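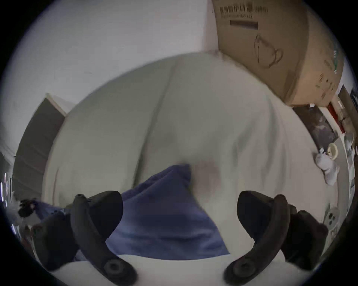 Blue cloth on the bed, cardboard box next to it.

May 24, 2024

I spent the morning on the bedroom. It was supposed to be a quick job before lunch and it took until after two. The bed was the main thing, and then the pile in the corner, and then everything I found while I was doing the corner.

Some background for people who don't read this regularly. We moved in the winter and the bedroom was the last room to get set up. The kitchen got done first because we had to eat, and the front room got done because Adaeze was coming to stay and needed somewhere to sleep. The bedroom got a bed and a door that closes. Anything we didn't have a place for went in there. I wrote in an earlier post that I would deal with it by spring, and it is now late May.

The bed has become a table over time. I put laundry on it, I put mail on it, and at night I move it all to the corner and in the morning some of it comes back. There is a cardboard box that has been traveling between the bed and the floor this way for weeks. It's printed in Chinese and it came from the mask supplies we bought in bulk and split with Giorgia and Mirko. I keep it because it's a good size and the cardboard is stiff. I used it for winter scarves for a while. I have now decided it will hold spare pillowcases and go on the closet shelf, and I have written that here so I can't change my mind.

My method was to do the bed first. I know a lot of people say to start with the floor. But if the bed is a mess I have nowhere to sort, and if I sort on the floor I end up stepping on it. So I cleared what I could, pulled the fitted sheet straight, and sorted on top of that.

The fitted sheet is from Vurnon and I have mixed feelings about it. The color is fine. It's soft. The elastic is good on three corners and poor on the fourth, and the fourth is always the one by the wall that I can't reach without kneeling on the mattress, which pulls the other three. I wrote to them and got a polite reply with a case number, 3072, and nothing after that. I'm going to sew a strip of elastic across that corner. My sister-in-law did this with hers and it has held up.

The creases don't bother me. I used to iron sheets when I had a smaller bed and fewer of them. Now I smooth them with my forearm, starting at the head and working down, and they come out well enough by bedtime.
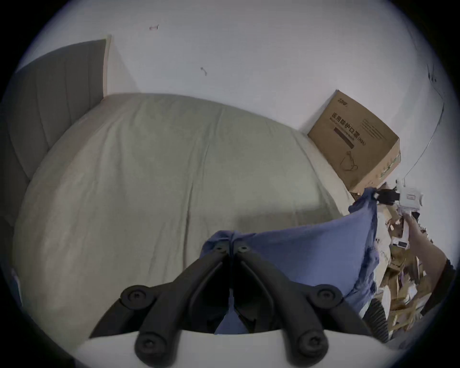

How often should you wash a fitted sheet?

Once a week is what I aim for, and every two weeks is what happens in a busy month. In hot weather I stick to the weekly wash. I use warm water and a normal cycle, and I wash sheets apart from towels so they don't pick up lint.

On to fabric. I'm trying to get all the odd pieces of cloth in this house into one place. We have a lot of them. Old pillowcases, cut-up T-shirts, a curtain from the last apartment that fits none of the windows here, and several things I can't name that might have been part of something. I made three piles: use as is, cut up for rags, and give away. The rag pile was the biggest by far. I folded the keepers in thirds and then in half so they stand on edge in a drawer, and the rags got stuffed in a bag under the kitchen sink.

The drawer is in the Gremmont dresser, which I bought used from a man across town. It's heavy and the bottom drawer sticks. A candle rubbed along the runners helped for a few days. I'll sand them when it's warm enough to have the garage open.

Then the corner. I had budgeted 90 minutes for it and I used every one. What came out:

A phone charger I had already replaced.
The instructions for the bed, after I had put the bed together without them.
Four single socks.
A library book, overdue, which I returned on my way to the store.
The tape measure. I have bought two since it went missing.
A bag of screws labeled "important" in my own handwriting.

I don't know what the screws are for. Everything in the room is standing up, so I've put them in the dresser with the instructions.

What's left is the wall. It has scuffs from the move and a few marks I didn't make. I tried a damp sponge with a little dish soap on one near the door and it got lighter but also left a clean patch, so now I have to do the entire wall or none of it. I'm leaning toward paint. Mirko says he has most of a can of white in his basement, and I've told him that whites don't match each other, and he says they do.

Next job is the closet shelf, which needs a second bracket before I put anything else up there. The scarves are in a bag on the chair for now. If anyone has a fix for a sticking drawer that lasts longer than candle wax, leave it in the comments.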